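Document Finishing, Session 3: Laminating Without Tears
Evening course in print and office finishing
Tutor: Sowmya Chowdary
Notes for 16 Oct 2011

Welcome back! Last time we cut and creased, and most of you went home with a decent folded menu. Tonight is laminating, which I love more than is probably healthy. A pouch costs pennies, the machine does the hard part, and a sheet that would have lasted a week on a café wall will see out the winter. Please read these notes before you start feeding anything, and keep them with your samples.

What laminating does

A laminating film is made of two layers. The outside is a clear, tough polyester, and the inside is an adhesive that softens when it is warmed. The rollers press the warm adhesive into the paper from both sides, and where the film runs past the edge of the sheet it sticks to itself. That border is called the seal. Get the seal right and water stays out. Trim it off and water walks straight in, however good the rest of the job looks.

Paper matters as well. Ordinary copier paper takes the adhesive beautifully. Very glossy photo paper can be fussy, and anything with a waxy coating may refuse to bond at all, so always run a test scrap. Inkjet prints need to be fully dry. I mean overnight dry, if you can bear to wait! Damp ink turns to steam between the films and you get a silvery, cloudy patch that will never come out.

Choosing a pouch

Thickness is given in microns, and the figure on the packet is for one side only. A 75 micron pouch therefore puts 150 microns of plastic round your sheet. Some suppliers give the total for both sides, so read the small print on the box. As a guide:

75 micron: posters, notices, anything that needs to bend or roll.
125 micron: menus, price lists, classroom cards. If you can only afford one box, buy this one.
175 micron: table cards and signs that get handled all day.
250 micron: stiff as a board. Lovely for luggage tags, but check that your machine will take it.

Gloss film makes colours sing and wipes clean in a second. Matt film is easier to read under strong lights and doesn't show finger marks so much. It does scuff if you stack it carelessly, and it costs a little more. We have both in the cupboard, in the Dritent boxes, and you are welcome to try each on the same print and compare them side by side. Do it – the difference is far bigger than you'd think.

Setting up the machine

1. Put the machine on a level table with clear space behind it at least as long as your longest pouch. Finished work comes out soft, and if it bumps into a wall it will set with a curve in it.

2. Switch on and choose the setting for your pouch. On the Lernirano desktop model the dial is marked in microns, one side. On the older Fukel machine it is marked cold, 1, 2 and 3, and you will find my conversion chart taped inside the lid.

3. Wait for the ready light, then give it another minute or two. The light tells you the heater is up to temperature, but the rollers are slower to catch up.

4. Run a cleaning sheet. A folded piece of plain card will do. If it comes out with brown specks on it, run another, and carry on until it comes out clean.

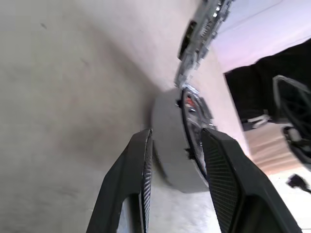
5. Slide your document right up to the sealed edge of the pouch and centre it from side to side. Leave at least 3 mm of film all the way round.

6. Feed the pouch sealed edge first, dead straight, and let go as soon as the rollers take it. Don't push, and please don't pull it out at the back either.

7. Lay it flat under a heavy book while it cools. Be patient with this bit. Five minutes is plenty.

Never feed an empty pouch, and never cut a pouch down before it goes through. Both are a quick way to get film wrapped round a roller. If that happens, press the release lever and draw the pouch back the way it came. If it won't come, switch off at the wall and fetch me. No scissors or rulers in the slot, whatever your uncle does at home!

When it goes wrong

Cloudy or milky finish. The machine is too cool for the film, or you started too early. Run the piece through a second time, one setting up. This works surprisingly often.

Bubbles or an orange-peel texture. Too hot. There is no cure for this one, so drop a setting and start again with a fresh print.

Silvery spots under the film. Dust, or a paper with a rough surface. Wipe the print with a dry soft cloth before it goes into the pouch.

Wavy edges. Usually the pouch was too big for the sheet, or it was picked up while still soft. A second pass followed by a good long press can help.

A crease across one corner. It went in crooked. We have all done it, me included, and I have a fine collection from last February when I did the whole swimming club timetable in a hurry.

Trimming and finishing

Use the rotary trimmer for straight edges, and change to the blade marked for film, which is the one with the blue dot. Paper blades go blunt on polyester very fast. Trim in one smooth stroke, holding the guide down firmly.

Square corners on a thick pouch are sharp enough to scratch, so anything for children gets rounded. The corner punch copes with one laminated sheet at a time up to 175 micron. For holes, plan ahead: if the piece will live outdoors, punch the paper first with a hole a bit larger than you need, laminate, and then punch a smaller hole through the film in the middle of it. You get a small sealed ring round the hole and no way in for the rain. It's fiddly the first time and then you'll want to do it on everything.
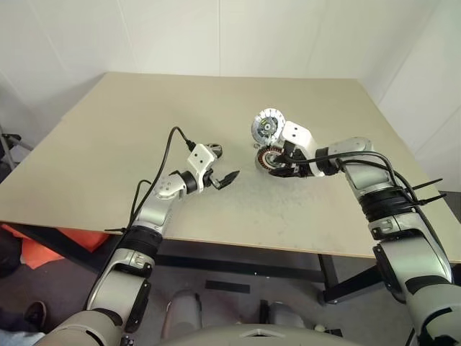 The same thinking works for fold-out cards. Cut the paper into separate panels, lay them in one pouch with a gap of 4 or 5 mm between them, and the bare film in the gap becomes the hinge. Use 75 or 125 micron for this, as thicker film cracks after a while. Score the gap gently with the bone folder once the piece is cold and it will fold flat for years. Leandro Aguirre made a three-panel walking map this way on the spring course, and it's in the sample folder if you would like to handle it.

Pricing a job

Several of you asked about taking on small orders. Count the pouch, the print, the spoils and your time. I allow one spoiled pouch in 20, and I still think that's fair even when I'm having a good day. So for a run of 180 menus you would order 189 pouches' worth, or 9 extra, and buy two boxes of 100.

For next time

Bring one menu, notice or card laminated at home or in open workshop, with the seal left whole on all four sides. Write the pouch thickness and machine setting on a sticky note on the back. Read the Huanca leaflet on roll laminators, pages 2 to 6. We'll be looking at cold film too, so if you have an old photograph or a heat-sensitive till receipt you'd like to protect, bring a copy along.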